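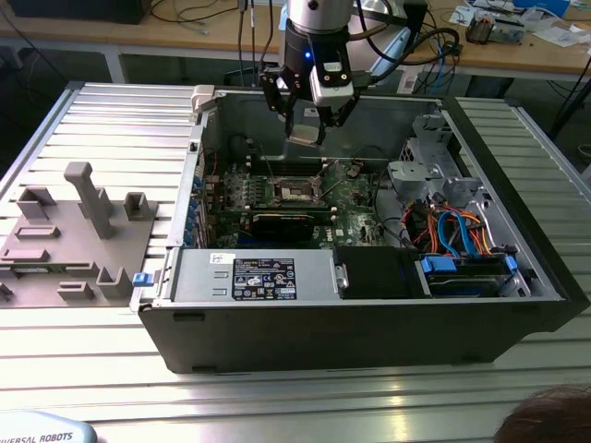 Dzifa Essien nos contestó por escrito que ella dejaría siempre el procesador para el final, porque un zócalo abierto invita a que caiga dentro cualquier cosa, y que no entendía muy bien por qué en nuestra primera propuesta se trabajaba alrededor de él con tanta tranquilidad. La objeción nos pareció tan razonable que reescribimos media sección, y es justo agradecérselo aquí, aunque al final no la hayamos seguido en todo.

4.2. Acceso al interior y orden de las operaciones

En el protocolo de Venduvano, que es el que tomamos como punto de partida, la torre se tumba sobre la mesa con el lateral abierto hacia arriba y se queda así durante todo el trabajo. Parece una minucia, pero cambia bastante las cosas: la placa base queda en horizontal, la tarjeta gráfica se puede sujetar sin que su propio peso tire de ella y los tornillos, cuando se escapan, caen a la vista (o casi siempre a la vista, que todos hemos pasado un buen rato agitando una caja). La figura 1 corresponde a una torre negra con el logotipo de Dell en la placa, ya en esa postura y con el zócalo vacío.

Conviene detenerse un poco en el color, que en estos chasis es una ayuda estupenda. Las pestañas de las ranuras de expansión son azules, y azules son también las guías del disco duro, de modo que quien se sienta por primera vez delante del equipo aprende enseguida dónde poner los dedos. En Clomach habían redactado unas instrucciones de 24 páginas para este mismo paso – muy cuidadas, por cierto – y después de las primeras jornadas casi todo el mundo había dejado de abrirlas y se guiaba por el azul. Nosotros las redujimos a una hoja.

El cableado pide algo más de paciencia. Los cables SATA y de alimentación se amontonan en un lazo naranja, azul y amarillo sobre el lado de los discos, y la tentación de apartarlos de un tirón es grande. Recomendamos soltarlos primero y recogerlos fuera del chasis con una cinta. Shih-chieh Fu prefiere dejarlos conectados por un extremo para no perder la correspondencia, y como sus resultados son tan buenos como los nuestros, el protocolo admite las dos maneras.

Queda la zona que más quebraderos de cabeza nos dio, la franja superior de la placa. El reborde metálico del chasis vuela sobre el canto del circuito y lo tapa en parte, y las ranuras de memoria corren en paralelo muy cerca de él, medio en sombra (figura 2).

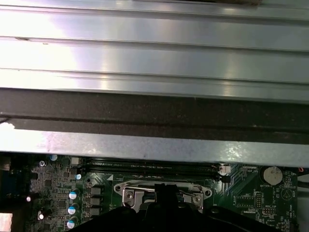

De ahí que aconsejemos entrar con los módulos desde el lado del zócalo, bien derechos, y comprobar con una luz rasante que han quedado alineados antes de hacer fuerza. La palanca de retención del procesador debe manejarse aparte, con la otra mano libre, y nunca mientras se sostiene un módulo. De los 51 equipos revisados en Bawa, 15 necesitaron que se repitiera la inserción de la memoria, y en casi todos el módulo había rozado antes con la chapa.

Volviendo a la advertencia de Essien, adoptamos una solución intermedia: el procesador se coloca antes que la memoria, pero el zócalo permanece cubierto hasta ese momento siempre que haya una tapa a mano. En Vondaston lo hacen ya de este modo y nos cuentan que se trabaja con más calma. Las variantes con caja vertical se tratan en el apartado 4.3.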